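Notices > Jobs and Calls > Part-time

Weekend and evening help wanted at Govari, our little Christmas shop

5 October 2021
By Anas Moussa

Hi, I'm Anas, and I run Govari, the holiday decorations shop on the corner next to Skukel Shoes. If you've walked past in the last week you've probably seen me on a stepladder arguing with a string of lights. I need people! Two for the shop floor and one for the stockroom, starting as soon as you can and going through to the first week of January.

Let me tell you what the job is like, because last year a couple of folks thought it would be mostly cocoa and carols. (There is cocoa. My sister makes it and it's very good.) Mostly you'll be helping customers find things, ringing them up, wrapping glass ornaments in far too much tissue paper, and putting stock back where it belongs after small kids have moved it. We took in 2,160 boxes in September and I would say roughly 423 of them are still stacked in the back with my handwriting on the side, which my family says is not really handwriting.

The stockroom job is more lifting and less talking. You'll unpack, check things off against the order sheets, price them and bring them up front. Some boxes are heavy and the stairs are narrow, so please be okay with both. If you like getting a messy room into shape and listening to your own music while you do it, you'd love it back there.

Shop floor shifts are evenings from 4 to 9 and weekends from 10 to 6. Stockroom shifts are mornings, and we can be pretty flexible about which ones. Pay is $13 an hour to start for everybody, paid every two weeks, plus a discount on anything in the store. You do get a real lunch break, and I mean you leave the counter and sit down.

You don't need to have worked in a store before. I can teach you the register in an afternoon. What I can't teach is being nice to a tired person who wants to return a half-used roll of ribbon, so if you've got that in you, please write to me! Speaking a second language is a big plus, Arabic or Spanish especially. You need to be 16 or older for the floor and 18 for the stockroom.

One more thing I'd like help with is the small trees. They've become our best seller with apartment people and college students, and I want someone with a good eye to trim a few for the counter and the front window. 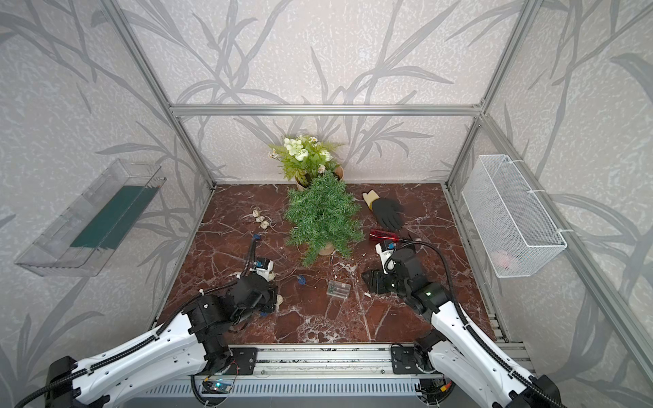

So if you do crafts, or you're the one at home who always ends up fixing the bow, tell me about it. I'd happily give you a couple of extra paid hours a week just for displays, and you'd get to pick the colors. I've been doing red and gold for 11 years and my customers would probably like a break from it.

To apply, stop by the shop and ask for me, or leave a note at the counter with your name, your phone number and the hours you can work. No résumé needed, although I'll read it if you bring one. I'll call everyone back, even if it's a no. We'll have a short chat, maybe twenty minutes, and then you can try one paid shift and see if you like us.

Come say hi, and mind the stepladder.

More recent notices
Sfeir Bakery: early morning counter help
Amico Pizza: delivery drivers, own car
Skukel Shoes: Saturday assistant
Choir looking for tenors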